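Clumora: a word list for kitchen talk

Clumora is a free list of 500 everyday kitchen words, with spellings from 22 regions. Grab it and play!

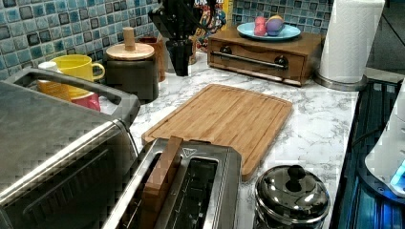 Each row holds one word, its region and a short note. Some entries get two rows – "toaster oven" is one, and a big stainless steel model like this goes by all sorts of names. Torvik rows are my favorites!

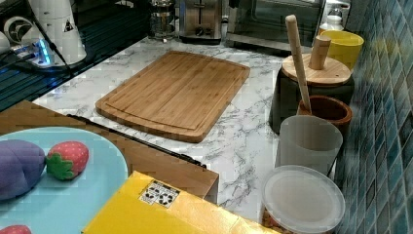

1 min read

New in May: 100 rows from Lollach, with "cutting board" finally in. Fixes are very welcome!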